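Two-Handed Teleoperation Set Progresses at Drorkholm

The Drorkholm bench is now recording plate-loading demonstrations for the Kyei controller. An operator drives both arms remotely, and each run is logged as joint positions plus head and wrist video. The target is 40 accepted runs per operator.

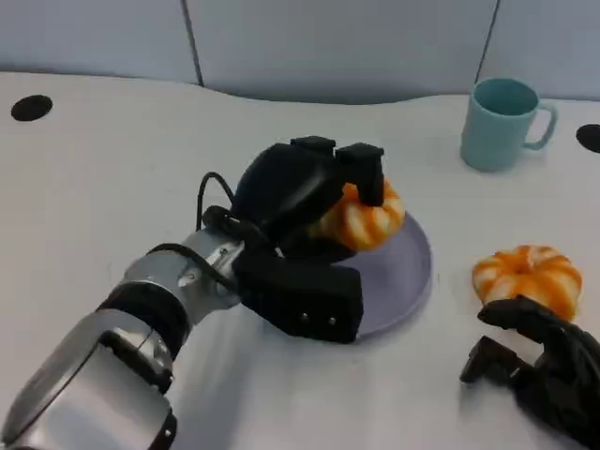

Kamol Petchrat would like the hands recorded as separate streams, on the grounds that operators tend to park one while steering the other and the policy learns the parking.

Separate streams remain under review. Grip force is the more pressing item, as operators have no touch feedback and judge pressure by eye. 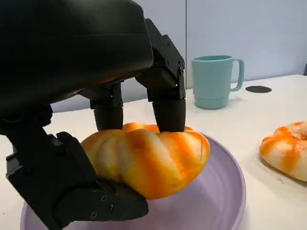
Finger closing speed was reduced by 22 percent in July. Operators now stop closing on visual cues, such as the slight dent under the two fingertips on top of the striped bun. Runs with a regrasp are kept and tagged.

Iestyn Phillips has revised the reset procedure, which takes 10 seconds. 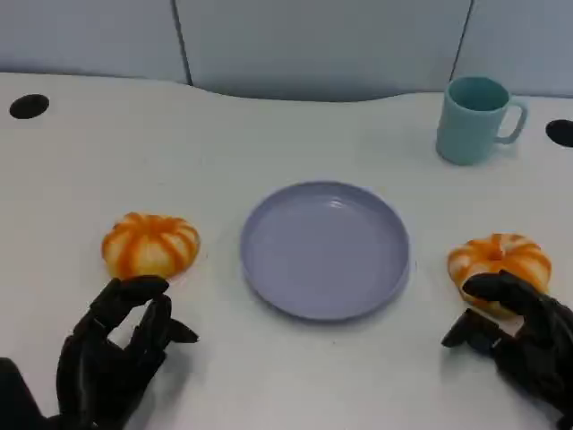

Start poses are varied between runs within a fixed envelope. A layout with the plate empty and one bun on either side gives each arm a short reach, and it is the baseline for scoring. Mug position is logged but not scored.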